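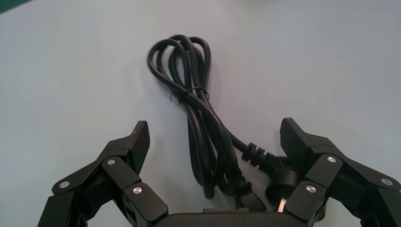
Black power cord, coiled, on a light tabletop.

Greliren: takeoff and landing rolls for light airplanes

Greliren is a table of ground roll measurements for small piston airplanes at three airfields: Atness, Kumunine and Sebastian. It holds more than 3000 records, one takeoff or one landing per row. The measurements were made by people standing beside the runway with a marked line of cones, and the weights and aircraft types were given by the pilots.

The table was put together to compare real ground rolls with the numbers in the handbook. It can also be used for teaching performance planning, or for checking a calculator you already have. It is not approved performance data and should not be used to decide whether a flight is safe.

What is in the download

rolls.csv is the main table.
fields.csv has one row per runway, with length, elevation, slope and surface.
types.csv maps the short aircraft codes to full type names and gives the maximum takeoff weight.
checks.py reads all three files and prints any row that fails a basic test.
CHANGES.txt lists corrections since the first release.

All files are UTF-8 with Unix line endings. Distances are in feet, weights in pounds, temperatures in Fahrenheit and wind speeds in knots. Empty cells mean the value was not recorded. Zero means zero.

Columns in rolls.csv

There are 13 columns.

record_id: whole number, unique, never reused
field: airfield name
runway: runway used, by number
surface: paved, grass_dry or grass_wet
aircraft_type: short code, see types.csv
operation: T for takeoff, L for landing
weight_lb: weight stated by the pilot
temp_f: outside temperature at the field
altimeter: setting in inches of mercury
wind_dir: direction in degrees magnetic
wind_kt: steady wind, gusts go in notes
roll_ft: ground roll
notes: free text, often empty

For takeoffs, roll_ft runs from brake release to the point where the main wheels leave the ground. For landings, it runs from the first touch of the main wheels to a full stop. Touch-and-goes are left out. So are landings where the pilot let the airplane roll on to reach a taxiway, when the observer noticed or the pilot said so. A few of these are probably still in the table, mostly at Atness, where the only turnoff is at the far end.

How the rolls were measured

Cones were set along the runway edge at even spacing from the threshold. Two observers noted the nearest cone for the start and end of each roll, and the difference was entered in feet. If the observers disagreed by more than one cone, the roll was thrown out. If they disagreed by one cone, the longer value was kept.

At Sebastian the cones could not be left out between sessions, so they were set again each time with a measuring wheel. Spacing there is slightly less regular. We have not tried to correct for it.

Wind was read from a handheld meter at the observers' position. Trees on the south side of Kumunine block a southerly wind at ground level, so the recorded wind can be lower than what the airplane met at liftoff. Rows affected by this have "shelter" in the notes column.

Grass was called wet if it left water on a boot. Grass height was noted at Kumunine only, in the notes column, and the wording varies ("short", "cut", "needs cutting").

Known problems

Weights are the weakest part of the table. Most pilots gave a figure from memory, and 400 rows have no weight at all. Weights also tend to end in a round hundred. Do not fit anything fine to this column.

Light-sport airplanes are over-represented at Atness. A training school there flew the same two types all season, and those airplanes were usually flown by students with an instructor on board.

No roll longer than 2000 feet appears in the table. The cone line ended there at all three fields, and longer rolls were not entered. Treat the upper end of the landing data as cut off, especially for the heavier types on wet grass.

Engine condition, propeller type and tire pressure were not recorded. Flap setting is in the notes for some rows, but there is no fixed format for it.

Records made before May use an older code for one of the aircraft types. Both codes are in types.csv and point to the same name. 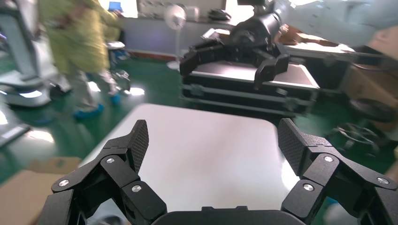
Running the checks

You need Python 3 and nothing else. Put the files in one folder, open a terminal there and run:

python3 checks.py rolls.csv

The script tests for duplicate IDs, unknown fields or runways, weights above the maximum for the type, and wind directions out of range. The current release gives a short list of warnings for weights slightly over maximum. We left those values as the pilots gave them.

Privacy

Tail numbers and pilot names were written on the paper sheets but were never typed in. The notes column was read through and anything that pointed to a person was removed. Dates are left out of the public files as well, because a date and a type together would identify some owners at the smaller fields.

Reporting an error

Open an issue with the record_id and what you think is wrong. If you flew at one of the three fields and believe a row is yours, say so and we will check it against the paper sheet. Corrections go into the next release and are listed in CHANGES.txt.

License

The data may be copied, changed and shared with credit to the Greliren project. The script is in the public domain.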